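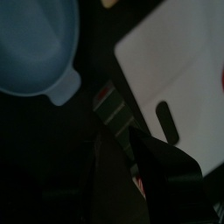 I'll take a cheap wrist camera over a fancy overhead one any day, and Pieter Hoekstra can keep arguing with me about it. We ran both on the Sirnell arm in January, 150 grasps each, and the overhead view was gorgeous and I hated it! From up there the gripper hides whatever it's about to grab. At the wrist, sure, the light is lousy and a big black finger hogs one corner, but you get the tab on the blue bowl and the slot in the white board, and those are the bits you need (well, that I need). Pieter says buy lamps. Fine, buy lamps.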